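Plates first or glasses first?

malou_b
Finally cleared the counter by the sink and I'm so pleased with it! Glasses live upside down on a wire rack now, and the leafy plate is out where I can see it. Am I mad for washing plates before glasses? 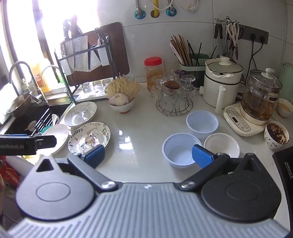

Tuesday's crockery, garlic in its speckled bowl

RuwanU
Love that plate, the green sprigs round the rim are gorgeous! But glasses first, always. Clean water, no greasy film.

kvaran29
Disagree, sorry. I do plates first and just change the water. Also I'd move the garlic and noodles well away from the splashing.

malou_b
Noodles can shift, garlic stays, I reach for it every night :)

RuwanU
Changing the water halfway is cheating, kvaran! Pale green chopstick holder is lovely too, is it easy to clean inside?

malou_b
Bottle brush, two minutes, done!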